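The Second Semester of the Visiting Scholar
by Iraís Manríquez 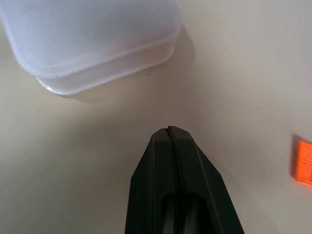 Ferstead Faculty Review, No. 52, p. 32

Every September my department welcomes a visiting scholar, and every September we do it beautifully. There is a reception with cheese. The dean pronounces the guest's name with care, having practiced it in the elevator. By October the guest is eating lunch alone behind a closed door, and the rest of us are saying how lucky we are to have her.

I have been the guest. I spent a year at Mendonça, where I was given a key, a parking permit for a car I did not own, and an office between two people on sabbatical. My welcome packet had a campus map and a coupon for frozen yogurt. I gave one public lecture, at four in the afternoon, during midterms. The hall seats 900. I will leave it there.

Exchange programs are judged by arrivals. Ours at Ferstead has a page on the website, with flags. What the page can't tell you is whether any of these people were ever asked to a curriculum meeting, or argued with, or invited to somebody's house for soup.

Sulastri Wibisono taught here last year, a seminar on translation that my own students still bring up when they want to make me feel bad. She told me the best part of her stay was a quarrel with our linguists over a single verb. It ran three weeks and took place mostly in the copy room. No office had arranged it.

So I would cut the reception budget in half and spend the money on lunches, two people at a time, all the way through April. Keep some of the cheese. And put the lecture somewhere small, with a door that sticks, so people have to stay for the questions.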